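[sim-arm] Re: Tabletop scene: grasp frame and shadow settings before the Prernham round

From: Kyung-hwa Jang
To: sim-arm list
Date: Sun 16 September
Subject: Re: [sim-arm] Tabletop scene: grasp frame and shadow settings before the Prernham round

Replies inline. I have trimmed the parts of the original that were settled in the lab.

> The tabletop task fails for me on a clean checkout. The arm goes to the
> correct side of the table but the fingers close well above the target, and
> the episode ends on timeout. Seed 2267, default config, no local changes.
> I see the same thing on both lab machines.

Confirmed on seed 2267. The cause is the grasp frame in the object file. When the object set was converted in August, the origin of each small object was moved from the center of the mesh to the base. The planner still adds half the object height to the target, which was correct for the old base origin in the Golldale scenes and is wrong for a center origin. Three of the object files were converted twice, so they ended up with the center origin again. Those are the ones that fail. The fix is to run the conversion script once on the originals in the archive folder. Do not run it on the files in the working folder.

After you convert, delete the cached collision meshes. The loader checks the file name and not the contents, so it will keep using the old ones without a warning.

> Second, should the wrist view be part of the observation or only logged?
> The rules for Prernham say "any onboard view," but the Zoltik wrapper only
> passes the two external views to the policy.

It should be part of the observation. The wrapper drops it because the key name changed and the filter list was not updated. Add the new key to the list in the wrapper config. The order matters: wrist first, then the two external views. Anyone who trained with the old order will have to swap the inputs or retrain.

Renders from the current scene file, wrist view first, then the two room views: 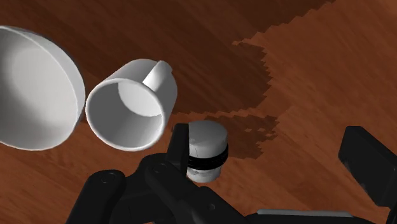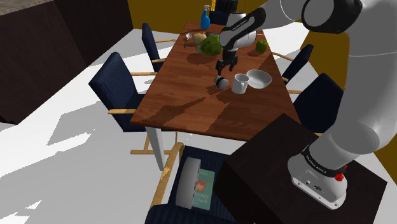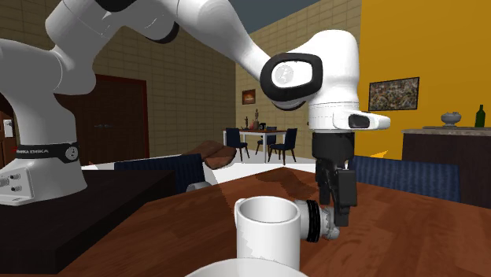

Tabletop scene, all three views rendered in simulation with default materials.

The wrist view is the one to look at for the shadow question below. The edge of the dark region on the table is stepped, and the steps run down just to the right of the small cylinder. In the first room view the shadows on the floor are jagged as well, so this is a property of the light and not of the wrist camera.

> Third, are the blocky shadows expected? I assumed my driver was at fault.

Your driver is fine. The shadow map resolution was lowered to get the batch renders through on the shared machine. With the map at the current size, one texel covers a visible patch of wood when the camera is close. There are two options.

Option one is to raise the shadow map size in the render config. This costs memory per environment, and on the shared machine you will have to drop from 18 parallel environments to 8. Training takes longer but nothing else changes.

Option two is to leave the setting alone and randomize the light direction at reset. The policy then sees the stepped edge in many positions and should stop treating it as an object boundary. Munasinghe's branch already has the reset hook. I have not measured whether it helps with the small objects.

My preference is option two for training and option one for the final evaluation renders. The evaluation machine has enough memory, and the rules do not require both to match. If someone reads that section differently, please quote the line on the list so we can send one question to the organizers.

> Last one: the mug. My policy goes for the rim and the score sheet does not
> say whether that counts.

The scoring code checks only that the object has left the table and is held for the full hold period. It does not check the contact point. A rim grasp will count if the mug stays in the fingers. Handle grasps have been more stable in my runs when the approach is from above with the finger plane set across the handle, but that depends on how the mug is placed at reset. For a mug lying on its side, the top-down approach needs a different yaw range. The present limits are too narrow, and the sampler falls back to the first candidate when it finds no valid one. That fallback should raise an error. I will change it.

Two more items that were not in the original message.

The gripper opening in the config is given per finger. Two people have entered the total opening and got a gripper that commands past its limit. The simulator clamps the value silently, so the only symptom is that the logged opening does not match the command. Check your files.

The episode logger writes the robot state before the step and the images after it. If you train from logs, shift the state by one step. The offset is small for slow motions but it matters when the fingers close. I would like to fix this in the logger itself, but not before the round, as it would make the existing logs inconsistent with the new ones.

Work still open:

- Convert the object files from the archive and clear the mesh cache (each member, own checkout)
- Wrapper filter list: patch sent, needs a review
- Yaw limits and the sampler fallback: me
- Light randomization, run with 4 seeds with the hook on and the same seeds with it off: unassigned

For the last item, please reply on the list before starting so that two people do not use the same queue slot. Post the success count per object and keep the raw logs. A single average over all objects hides the small ones, and those are the ones we are losing.

The club machine is free in the evenings. The queue script still needs the project name set by hand or the job goes to the general pool and waits.

Kyung-hwa

_______________________________________________
sim-arm mailing list
To leave the list, send a message with the word "unsubscribe" in the subject line.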